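Ticket 88 – Vernadeck Simulationspaket, Szene »Tisch decken«
Status: offen, Priorität mittel
Gemeldet von: Thịnh Khương, Dusamik

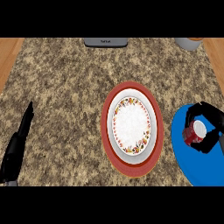 Fehlerbild
Rechter Greifer hält die rote Dose liegend über der blauen Fläche, linker Greifer leer. Von 13 Läufen brechen 8 beim Ablegen mit Zeitüberschreitung ab. Tellerstapel ist nicht beteiligt.

Bisher geprüft
Zeitlimit auf 2.000 ms erhöht – keine Änderung.
Szene neu geladen, gleiches Ergebnis.

Antwort Support, Mittwoch
Bitte Kollisionsmodell der Dose neu einlesen und das Protokoll anhängen.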